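Refurbished board gallery, Lockwood bench
Last edited 9th May

I've been buying used workstation and server boards for long enough to distrust the word "refurbished." It gets stuck on anything that somebody wiped down. When Sibel Gökçe asked me to put together a gallery page for the club, I said yes on the condition that I could write my own captions and leave out the seller's adjectives. She agreed, then asked me to be a bit nicer about Jitum. I've tried.

The boards and parts on this page came through the Lockwood bench in April, mostly from one pallet. Captions are mine unless there are initials after them. Pictures are still going up, and if an entry has only text, the text is what we have for now.

## The pallet

The seller's sheet said "tested, working, grade A." Ferhat Değirmenci asked what the test was and got the same sheet back a second time. We paid 445 for the lot, which Ferhat thinks was fair and I think was 100 too much.

## Jitum heatsinks

Heavy, ugly, and they do the job. My complaint is the pre-applied thermal pad, sold as "lasting the life of the system." Whose system? The ones we pulled had gone crumbly at the corners. We scrape them and use ordinary paste.

## Borkitz socket covers

Elif Naz swears by these. I don't see what they do that the plain plastic cap doesn't, apart from costing more and being easy to lose. They do snap on firmly, I'll give her that.

## Memory, mixed

The sticker on the bag said matched sets. The sticker was optimistic. Sort by the label on the module itself and ignore the bag.

*Recep swapped these between boards all afternoon and blames the slots. I blame the memory. (E.Y.)*

## Processors and sockets

I'm least willing to take a seller's word on sockets. A bent contact is easy to miss in a listing photo, and plenty of listing photos are taken from across the room. Ask for a close one with the cover off and the light coming in low. If they send you a picture of the box, walk away.

Dell boards get their own warning. People will tell you any chip that fits the socket will run. Maybe. Check the list for that exact board before you put money down, and check the BIOS version too, whatever the forum says.

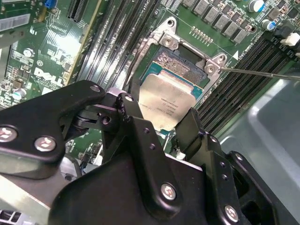 Ertuğrul Yüksel holds that you can tell a good chip by how clean its lid is. I've never believed it. A lid polishes up in a minute with alcohol, and the markings only tell you what it was sold as. Look at the underside, look at the socket, then run it for a night under load. Anything less and you're going on faith.

## Fostitz test cards

Bought on Recep Sarıgül's advice. The card shows a code, and you look the code up in a booklet that covers some boards and not others. Ours gave 2 different codes for the same fault. I still use it, mostly to see whether there's any sign of life before I bother hooking up a screen.

Corrections to Sibel, please, with the board number.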